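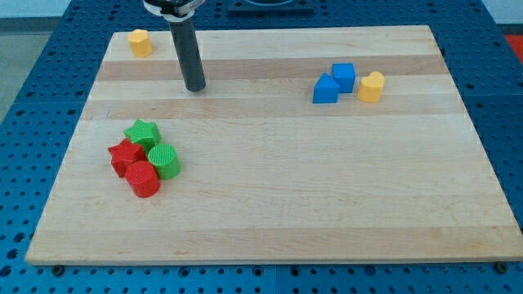
Marcela Šimek asked me whether you could oil a chopping board with whatever was next to the cooker, and would it matter if that was sunflower. It would, Marcela! Cooking oils can turn sticky and start to smell after a few months, and then you're scrubbing it all off again. So I promised to write up how I do mine.

How I oil a wooden board (and keep it nice)
By Imelda Rivera
Thursday, January 1, 2026
70 shares | 6 comments

You need food-safe mineral oil, a couple of old cotton rags, some fine sandpaper and coarse salt. I buy my oil in 300 ml bottles and one lasts me ages, even with the big board I use for bread.

Start by giving the board a proper wash with hot water and a drop of washing-up liquid. Do both faces, even if you only ever cut on one - a board that gets wet on one side and stays dry on the other is asking to warp. Don't soak it and please don't put it in the dishwasher. I did that once with a lovely beech one from my aunt and it split right down a glue line.

If it smells of onions, scatter salt over it, rub it round with half a lemon, leave it ten minutes and rinse. Then stand it on its edge to dry. Overnight is best. I know it's tempting to crack on when the top feels dry, but the damp hangs about inside and oil won't soak in properly.

Next morning, run your hand over it. Washing tends to raise the grain a bit, so it may feel furry. A light go with the sandpaper sorts that out, always along the grain, and then wipe off every bit of dust with a barely damp cloth. Give it another half hour.

Now the nice part. Pour a puddle of oil in the middle, more than you think, and push it out to the edges with a rag. Do the sides and the ends too. The ends drink the most, so I go back to those two or three times. Leave it for a few hours, then rub off whatever's still sitting on top. If the pale patches come back by teatime, do another coat.

A brand new board wants three or four coats over as many days. After that I do mine once a month, and less in summer if I've been lazy (I usually have). A quick test is to flick some water on it. If it beads up you're fine, and if it sinks in and leaves a dark spot, get the rag out.

For a bit more shine you can finish with board wax, which is mostly just oil and beeswax. Warm the tin in a bowl of hot water first so it spreads, leave it on overnight and buff it in the morning. I only bother in April, when I'm doing the worktops anyway.

Wash your rags out in soapy water after, or bin them. Mine live in a jam jar under the sink with the oil.

1,755 views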